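Sorting and Cleaning a Mixed Lot of Toy Blocks

Last updated May 2, 2003

Blocks bought by the box at a yard sale or a thrift store are rarely one set. You get pieces from several makers, a few cubes from a counting game, parts of a toy castle, and some things that aren't blocks. This page covers what to do with them from the time the box comes in to the time they go on the shelf. It assumes wooden blocks, painted or plain. Plastic ones can go in a mesh bag in the sink and are not covered.

What you need

A flat surface with some light on it
A smooth wipeable covering, large enough to spread out a few handfuls at a time
Two bowls
Mild dish soap
White cotton rags (old T-shirts are fine)
A soft toothbrush
Sandpaper, 150 and 220 grit
Wood glue
Paste wax, if you want it
Shallow boxes or trays, as many as you have kinds of blocks
A pencil and masking tape

Setting up

Put the covering down first and tape it at the corners. I use a patterned sheet with leaves and small flowers. Plain white is easier on the eyes if you are picking out pale wood, and a dark sheet is easier still, but the patterned one was already there. If you use a printed covering, expect it to wear. The print chips, and the chips are white, so look twice before you decide there is a piece of something lying on it.

Don't use newspaper. The ink comes off on damp wood.

Leave a bare area in the middle of the sheet for working and keep the trays off to the sides. Tip out a few handfuls, not the whole box. I did the whole box the first time, a Plusov crate that took both hands to lift, and spent the evening moving piles out of the way of other piles.

First sort: by shape

Go by shape before color. Color is what you see first, but a set is cut to one unit size and painted however the maker liked, and you will end up mixing two sets that don't build together if you start with the reds.

1. Cubes. Put all of them together for now, plain, painted and numbered.

2. Rectangles. Stand one on end next to another. If the heights don't match they are from different sets or different lengths of the same set. Mark the tray with tape and go on.

3. Triangles. These are mostly roof pieces. Some have a window or a circle printed on the face, and those belong with a house or castle set. Keep them face up so you don't lose track of which is which.

4. Odd shapes. Blocks with slanted tops, blocks with angled faces, arches, half rounds. Thin flat pieces go here too.

5. Everything else. Dominoes, checkers, buttons, pegs. Set it aside and don't think about it until the end.

Second sort: by wood and finish

Take one tray at a time. Plain blocks differ more than you'd think once you have them next to each other. Pine is light and yellowish with grain you can see easily. Beech is pinker and has fine short flecks. Basswood is pale and almost blank. If two plain rectangles are the same size but one is pine and one is beech, they did not start out together. Whether you care is up to you. For a child's box I leave them mixed. For a set I am trying to complete, I don't.

Painted blocks divide into stained and enameled. On a stained block the grain shows through the color. On an enameled block it doesn't, and the corners are usually chipped. Keep these apart, they get cleaned differently.

Number cubes

Number cubes need a little more attention. A 6 and a 9 are the same shape turned over, so most makers put a short bar under the numeral to show which way is up. Turn the cube until the bar is at the bottom and read it from there. If there is no bar, check the other faces. Then look at how the numeral is drawn and sort by that — two cubes of the same blue can have quite different lettering.

The lot I worked through last October had cubes that I took for Jelínek and later decided were Vurby, going by the size of the bar. I would not swear to either. If you have a catalog, use it, and write the maker on the tape with a question mark if you aren't sure.

Cleaning

Bare wood: wring out a rag in soapy water until it no longer drips, wipe each face, and wipe again with a rag wrung out in plain water. Don't soak. Stand the blocks on edge on a towel and leave them overnight. The end grain takes the longest.

Stained blocks: the same, but test one first. Wipe a single face and look at the rag. If color comes off, use a barely damp rag and no soap.

Enameled blocks: the toothbrush is good around the edges. Stop if the paint lifts. If the paint is old, or you don't know how old it is, do not sand it, and do not give the blocks to a small child. Put them on a shelf for looking at.

Printed faces: dry rag only. The print is often just on the surface and will go with a little rubbing.

Repairs

Splinters and rough corners on bare wood come down with 150 and then 220. Sand along the grain. A split block can be glued and clamped; wipe off the squeeze-out while it's still wet. Dents I leave.

If you want a finish, a thin coat of paste wax on bare blocks is enough. I have used Arkar 814 and it went on well — it does smell for a day or 2. Check the can for whether it is suitable for toys. Mine was for display blocks.

Checking the sort

Before anything goes in a box, lay a few pieces from each tray back out on the sheet together. Mistakes show up this way that you miss when a tray holds only one kind. A cube that seemed purple next to the blues may look closer to lavender by itself, and wood you called pine looks pink beside the real thing. Turn the pieces around too. I move them between looks and go back after a break.

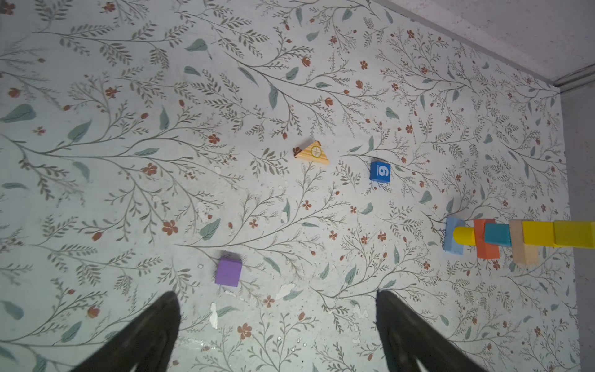
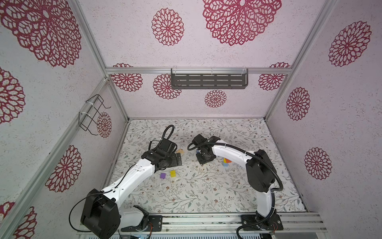
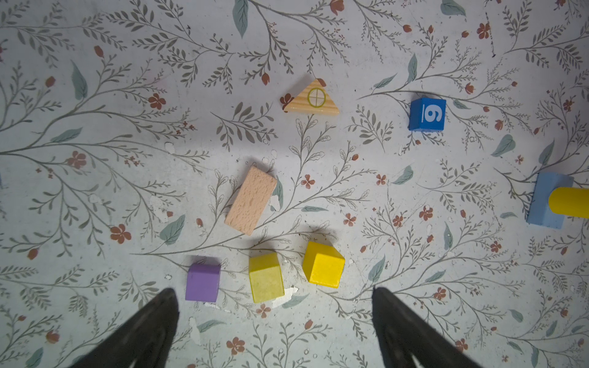

Blocks and small cubes laid out on the patterned covering.

Storing

Shallow boxes are better than deep ones. Put the triangles in flat and the rectangles on their sides. Move the masking tape from the tray to the box lid and go over the pencil in ink. Loose number cubes fit in a lidded jar or a zip bag inside the box with the other cubes.

Keep the leftovers from step 5 in a bag with the date of purchase on it. Missing pieces from one lot sometimes turn up in the next.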